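Chapter 7
Why We Keep Things

My grandmother, Constanza Retamal, kept a biscuit tin full of buttons that matched no garment in the house. When I was five I asked her what they were for. She thought it over and said, "They're for keeping."

I've been chewing on that answer ever since, and it's more or less the subject of this chapter. Economists like to talk about what a thing would fetch if you sold it. Most of us don't live that way – we hang on to a chipped mug, a ticket stub, a stuffed animal with a sweater on.
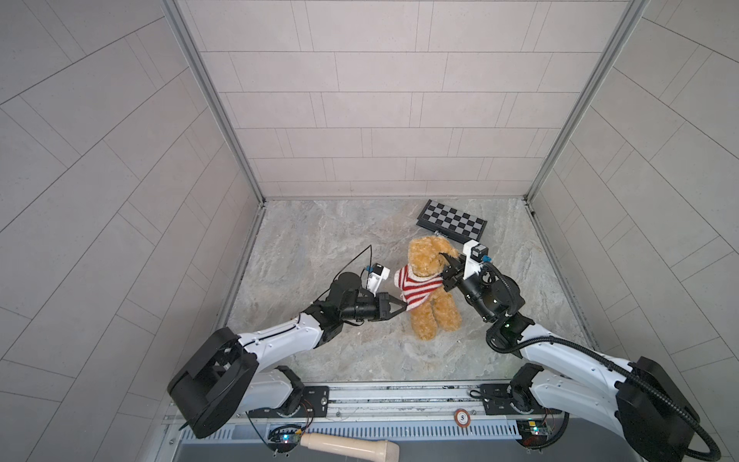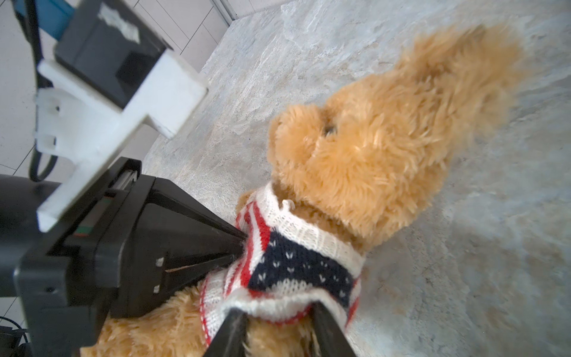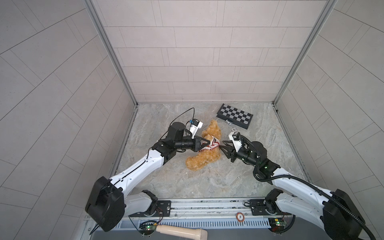
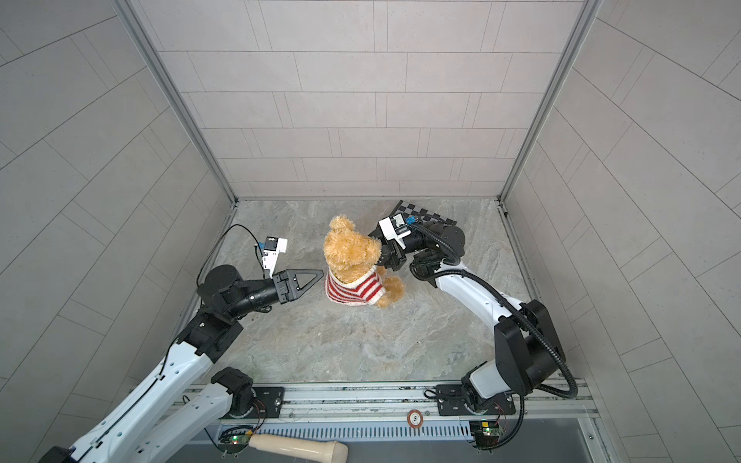
Teddy bear with golden-brown fur, dressed in knitwear.

My friend Cauã Pimentel once moved across the country with 2 suitcases, and one of them was mostly letters (he left his good winter coat behind, in December!). Ask him the price of those letters and he'll look at you funny. Ask him to throw one out and you'll learn a lot more.

So we'll need two words before we go on. Exchange value is what somebody else would give you for an object. Attachment value is what it would cost you, in feeling, to lose it. We'll start with the first, using the Buvik household inventory of 1602, and I think you'll be surprised by how often the second sneaks in.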